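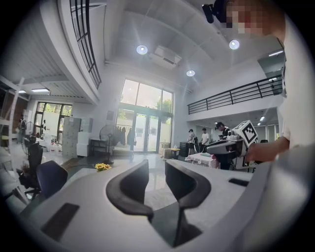
# Handout 3: Large Rooms with a Mezzanine

Course: Looking After Shared Buildings, Stinham evening program
Tutor: Augustina Issahaku
Bring this sheet on Thursday, along with a pencil and your floor plan from last time.

The first two handouts dealt with small rooms, where one light switch and one window do most of the work. This one is for tall rooms that get used for several things in the same week. The room we use is typical of the type: white walls, grey floor, a high ceiling, upper levels behind black metal railings, and a tall glass wall with double doors in it.

## 1. Daylight

A tall glass wall gives you a lot of light near the glass and much less under an upper level. People who manage these rooms tend to judge the light while standing in the middle, then put the work tables under the mezzanine and wonder why everyone is squinting.

Before you place any furniture:

- Stand where people will sit, and look at a printed page.
- Do it once in the morning and again at 4 p.m.
- Write down which lights were on.

Greenery outside the glass changes things too. Trees in full leaf cut the light in summer and let more of it through in winter. A layout that works in October may not work in June, so put the month on your plan.

Dark frames against bright daylight are hard to look at for long. Seat people side-on to the glass where you can. If you have a speaker, never put them directly in front of it, or the audience will see an outline with a voice.

## 2. Ceiling lights

In a room like ours there are two groups to think about: the round recessed lights in the high ceiling, and the smaller rectangular ones under the upper level. Treat them as separate jobs on your maintenance sheet.

Low lights can be reached with a stepladder. High ones can't, and getting to them usually means hiring a platform. At the Suvbridge hall the platform cost 133 dollars for half a day, and they hired it three times in one year for a single light each time. Now they keep a list and do all the high work on one visit. Cleaning the outside of the ceiling air-conditioning unit goes on that same list.

## 3. Moving air

Warm air collects at the top of a tall room. The upper level is often stuffy while people downstairs are comfortable, and whoever has the thermostat is usually downstairs.

A standing fan helps on the lower floor. Some points on placing one:

1. Keep it off the direct line to the doors. A fan in front of a glass wall is fine during a seated session, but move it before people start coming in and out.
2. Run the cord along the wall, never across the walking route.
3. Point it past people, not at them.
4. Wipe the grille every month. Dark grilles show dust early, so you have no excuse for missing it.

Take temperature readings upstairs and down at the same time. A difference of 3 degrees or more should go in the log.

## 4. Storage along the walls

Open rooms collect things. Boxes get stacked beside a cabinet, a small table ends up beside the boxes, and after a few months that side of the room has become a storeroom. None of it is wrong, but it needs a limit.

Mark the limit on the plan. Draw a line parallel to the wall and write the depth next to it. Anything past the line gets moved at the end of the day.

**Stacks.** Heavy at the bottom, labels facing out. White boxes against a white wall are easy to overlook, both when you're searching for something and when you're walking backwards with the end of a table. Put a strip of colored tape on the outside corner.

**Clothing racks.** A rack near the doors is handy for coats or work clothes. Check two things: that it leaves the full width of the doors clear, and that it isn't close enough to the glass for the sun to fade what's hanging on it. Dark garments show fading first, usually on the shoulders.

**Upper level.** Nothing stored against the railing, and nothing on top of it. With vertical bars, small items can slide through the gaps, so keep loose things well back from the edge.

## 5. Worked costs

The El Idrissi studio took on a room much like ours and spent 3,905 dollars in its first year. Of that, 997 went on storage alone - mostly cabinets bought one at a time, in different depths, which never lined up. The Reltalero group measured the wall first and ordered a single run. They spent less and kept their walkway.

For your own budget page, list storage, lighting access, cooling and floor care on separate lines. I don't need exact prices. I do need to see where you got them.

## 6. Before Thursday

Choose a tall room you can get into twice. A church hall, gym or lobby will do. Hand in:

- a plan showing glass, doors, upper level and fixed lights
- the storage line, with its depth
- light notes for the two times of day
- one change you would make that costs nothing

Ask before you go up to any upper level, and don't lean over the railing to measure. Estimate the height from the floor and write "est." beside it.

Late plans can go in the tray by my door - A. Issahaku, second floor.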